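Demonstration collection (robot learning)

Demonstration collection is the stage of a robot learning project in which examples of a task are recorded for later use in training. A person performs the task, or guides a machine through it, while sensors store what the hands do and what the surroundings look like. One complete performance is called an episode. The term covers both teleoperated recording, in which a robot is driven by an operator, and direct recording, in which a person works with their own hands.

Direct recording commonly relies on markers. A cube printed with black square patterns is fixed to the back of each hand, and software computes the position and angle of the cube from whichever faces the camera can see. A cube is preferred to a flat tag, as at least one face usually stays in view when the wrist turns.

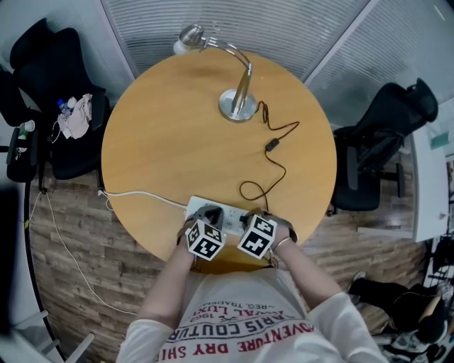 Taha Ait Ali

Household electrical items are a frequent subject. In tasks with a power strip and a desk lamp, the hands must hold a rigid body and a plug while the cords remain free to move. Cords are hard to model and rarely lie the same way twice, so episodes of this type are recorded in larger numbers than episodes with rigid objects alone. Gray fabric straps hold the marker cubes on the hands and leave the fingers free to grip.

The Belkadi set, compiled at Mevmont under Precious Maluleke, contains 1,603 recorded episodes of tabletop work, of which 1,544 were kept after review. Episodes were dropped when a cube was hidden for too long or when the task was left unfinished. The review procedure was written by Essam Ragab and requires a second reader for every 15th episode.

Labels are added after recording. Each episode receives a task name, a start and end point, and a note of which hand made first contact. In the Notunard format, labels are stored apart from the video and can be revised without copying it.

See also: Teleoperation; Imitation learning; Pose estimation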